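Blister Packs, Bins and the Half-Empty Problem
Speaker notes, home organizing meetup, October session

Slide 1 - Opening

Start without the slides. Ask for hands: who has a drawer, a shoebox or a bathroom shelf with half-used packs of pills in it? Wait. Most hands will go up. Ask who can say what is in there without looking. Most will go down.

Say up front that I'm not a pharmacist and I won't be giving advice on what to take or when. Questions like that go to the person who filled the prescription. My subject is storage and clutter, and how much of what we're sold to deal with it is worth the shelf space.

I'm going to be rude about products tonight. I own most of them.

Slide 2 - The pack on the table

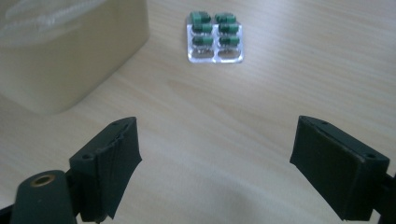
Six capsules left, bottom row empty.

Leave this one up while talking.

A small pack of capsules is about the least dramatic thing a household owns, and it causes an unreasonable amount of mess. The box gets thrown out first. The leaflet goes next, usually on the same day. What remains is a bit of plastic with some pockets full and some empty, and it slides behind things.

Point to make: there's no name facing us on this side. If I handed it to you across a kitchen table, you'd know it held green capsules. That's all you'd know. Multiply by every pack in the house.

Then the usual advice, which I've heard in every class I ever sat through: "pop them all out and put them in a pretty jar." I don't buy it. The jar looks good for a week. After that you have a jar of mystery capsules, and you've thrown away the one thing that kept each dose separate and clean. If the pack is ugly, let it be ugly.

(If someone brings up weekly pill organizers: they're useful for people who take the same thing every day and have checked that it can be stored that way. They do very little for the rest of us, whose problem is leftovers.)

Slide 3 - What the storage companies say

Text slide only. Read the Moltura line aloud: "A place for everything, in 26 compartments." Pause.

I bought the Moltura case. I have never had 26 kinds of anything small. I filled a few compartments and the rest took in safety pins and one earring. My view is that compartments get invented by people who sell compartments.

Plendia goes the other way: one deep drawer insert, no dividers, very soft corners. Things go in flat and come out on end. Packs nest inside each other and the bottom layer goes unseen until you move house. I gave mine four months, which was generous.

Don't go on too long here. Last time I spent half the talk on Plendia and had to skip the labels.

Slide 4 - The plain bucket 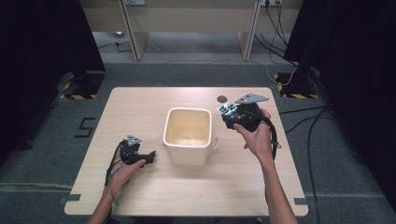
My own system, for what it's worth, is a sort-out twice a year with one open container and a clear table. I was doubtful about this too, and I want to be fair about it, so I'll give the case against first: an open container has no lid, no sections and nowhere to write anything, and if you stop halfway you've got a bucket of junk. All true. What it has going for it is that you can see straight into it. The white one on the slide is square with rounded corners and a thick rolled rim, and it sits near the middle of the table where either hand can get to it. I prefer square to round for this job. Flat packs lie along a flat side, and in a round tub they curl up the wall and spring back at you.

On color: go pale inside. A dark tub hides dark packaging, and you'll miss the last thing in the bottom. I've done it.

On the table: clear it properly first. People skip this, then sort onto a heap of mail and wonder where the cough drops went. I also look for holes in the tabletop, such as the kind made for cables, and keep small loose things away from them.

Slide 5 - How the sort goes

Talk through it slowly. People take notes here.

Everything comes out of the drawer and onto the table, even the stuff you're sure about. Anything whose name or date you can't read goes in the bucket. Anything past its date goes in the bucket. Anything you're keeping gets its box back if the box still exists, or goes into a small bag with the name written on the outside.

The bucket's contents go to a drug take-back site. Ask at your pharmacy whether they run one or know who does. The bucket is only a carrier for the afternoon, so keep it in sight, and keep it well away from kids and pets until it's empty.

I get asked about the bathroom cabinet every time. Steam and heat are bad for a lot of medicines, so check the label. A high shelf in a dry closet, with a latch if there are children around, has worked better in my house.

Slide 6 - Does any of it last?

Some doubt here, and I'd like to leave it in. After last year's Biswas Hall session we sent a follow-up sheet to everyone on the list. We mailed 500 and got a thin stack back, mostly from people who were tidy to begin with. I wouldn't build a theory on that. A fair number said the drawer was full again by spring.

Mine was too. A drawer fills up when things keep coming into the house, and no container I've tried has had any effect on that. Buying the smaller box at the store has had some.

Slide 7 - Labels

Keep it short. The Utano label maker is fine, and so is a strip of masking tape and a pen. Write the name and the date. Don't write "misc." I've opened three boxes marked "misc." in my own closet and would like those hours back.

Questions, then chairs. Room has to be clear by 9 p.m. Bring the spare bulb for the projector and leave the sign-up sheet by the door.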